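# The blue one, room 401

May 24, 2023

Rima Khoury spent December telling everyone at Parnau that the building needed one cheerful thing. Bram Van Leeuwen suggested a kettle. She went for blue, and refused to say how many shades she had turned down first.

The rest of the floor remains the colour of weak tea, and is expected to stay that way for some 30 years. Opinion is divided. Lennox likes it in the mornings. Ema likes it with her back to it. 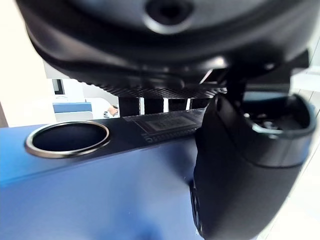
*Blue, with a round hole and a shiny silver rim. Rima would like the rim noticed.*

Comments to Rima. Complaints to Bram, who is used to them.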